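## 4. Folding Trousers for Drawer and Shelf Storage

This section covers cotton trousers, chinos, and similar flat-woven garments going into the Stekell drawer insert or onto an open shelf. For knitwear, see Section 5. For pleated or lined dress trousers, use the hanging rail and skip this section.

### 4.1 Before you start

You need:

- a clear, flat surface at least as long as the trouser leg
- the Stekell divider set (supplied with the insert)
- a dry cloth for wiping the surface

Check that the garment is completely dry, including the waistband and pocket bags. These parts dry last on a line and are easy to miss.

Empty all pockets. Remove the belt. Close the zipper and fasten the top button or hook. Turn any rolled cuffs down to full length.

**CAUTION:** Do not fold trousers directly after ironing. Lay them flat and let them cool first. Warm cotton takes a hard crease at every fold.

**CAUTION:** Keep dark, unwashed denim away from light-colored garments during folding. Dye can transfer under pressure in a full drawer.

### 4.2 Basic fold

1. Wipe the surface and let it dry.
2. Lay the trousers face up with the waistband away from you and the legs side by side.
3. Fold one leg over the other so that the outer seams meet. The seat will form a point at the crotch seam.
4. Tuck the point inward until the long edge of the garment is straight.
5. Smooth the fabric with the flat of the hand from waistband to hem. Use light pressure. Work in one direction only.
6. Bring the hems up toward the waistband. Stop just short of the waistband so that the thickest parts do not stack on each other.
7. Fold the garment in half again, bringing the folded end toward the waistband.
8. Square the corners and press down once over the whole bundle to let the air out.

The result is a flat, roughly rectangular bundle with several layers. Shallow wrinkles across the top layer are acceptable. So is a narrow strip of lower fabric along one side, provided it does not catch on the divider.

**Note:** If the outline is doubled on more than one side, check the bundle against the slot before you refold it. Small offsets normally disappear when the garments are filed next to each other.

### 4.3 Compact fold

Use the compact fold for the shallow version of the insert.

1. Complete steps 1 through 6 of the basic fold.
2. Fold the hem end one-third of the way toward the waistband.
3. Fold the waistband end over the top.
4. Turn the bundle over so that the open edge is underneath.

Heavy fabrics may spring open after step 3. In that case, return to the basic fold and use a deeper slot.

### 4.4 Placing garments in the insert

The inside width of the full-size insert is 713 mm. Each standard slot is 236 mm wide once the dividers are fitted. Slots are filled from front to back.

1. Fit the dividers as described in Section 3. Push each one down until both tabs click.
2. Stand the bundle on its open edge with the smooth fold facing up.
3. Slide the bundle to the front of the slot.
4. Add the next garment behind it. Keep the folds facing the same way.
5. Leave enough room at the back of the slot to insert a flat hand.
6. Close the drawer slowly and check that no fabric touches the drawer above.

For shelf storage, lay the bundles flat instead of standing them up. Stack no more than four. Alternate the direction of the waistband from one garment to the next to keep the stack level.

**CAUTION:** Do not force an extra garment into a full slot. The divider tabs can bend and will not lock again.

### 4.5 Correcting a poor fold

**Corner curls or turns under.** Open the last fold only, flatten the corner by hand, and close the fold again. A slight curl can be left as it is.

**Hem shows beyond the main fold.** The hems were brought up unevenly in step 6. Reopen to that step and match the outer seams. If the hem shows only at one corner, no correction is needed for shelf storage.

**Diagonal creases across the center.** The legs were twisted when laid together. Unfold completely, hold the garment by the waistband, shake it once, and start again from step 2.

**Bundle is thicker at one end.** The waistband and hems are stacked. Refold with a larger gap between them.

**Bundle leans in the slot.** The slot is underfilled. Move the divider one notch forward.

### 4.6 Refolding interval

Trousers in regular use need no scheduled refolding. For seasonal storage, take the garments out every 3 months and refold them along different lines. Check the drawer for dampness at the same time.

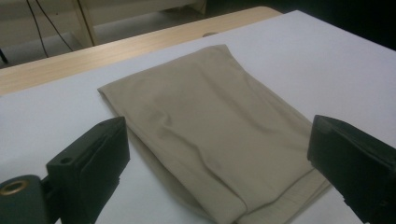

*Figure 4-1. Khaki trousers folded into a flat bundle, with the stitched hem showing beneath the main fold.*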